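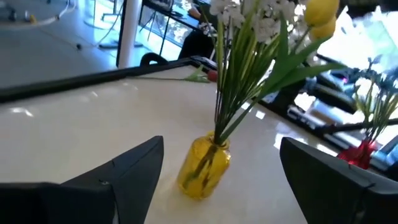 Wrist view, yellow vase between the fingers. Red one waiting on the right.

Mindlow grasp planner: questions I keep getting

What does Mindlow do?
It takes the wrist camera feed, picks out the thing you asked for and hands a grasp pose to the controller. The controller is Verkau, which is a separate install (yes, you need both!).

Why glass vases?
They're mean to depth sensors. Light goes through the glass, bounces off the glossy tabletop and comes back as junk. With a yellow vase you also get the stems showing through the side, and my early masks loved to label those as background and punch a hole right in the middle of the object.

Can I turn off depth completely?
Yep. Set depth_weight to 0 and it runs on color only. I do this for anything see-through. You'll want a decent starting height though, or the approach gets wobbly.

The planner keeps including the flowers in the grasp. Help?
Older versions did that a lot – the bouquet is way bigger than the vase, so the box center ended up somewhere in the leaves. Update, then turn on split_upper. It looks for the narrow neck and plans below it.

What about bright windows?
Still my biggest headache. White petals against daylight wash out and the mask edge goes fuzzy. Lock your exposure before you start. Auto exposure will shift as the arm moves and you'll be chasing it all afternoon.

How much data did you train on?
1,195 labeled wrist frames, with 83 held out for testing. Small, I know. Heriberto Cuervo labeled most of the glass ones and I owe him lunch forever.

Does it see its own fingers?
It does, so there's a fixed mask for them. If you swap fingers, redo the mask with the Groltby tool. Takes around 3 minutes.

I get error 516 on startup. What's that?
Verkau isn't running yet. Start it first, then Mindlow.

Last updated Feb 24, 2024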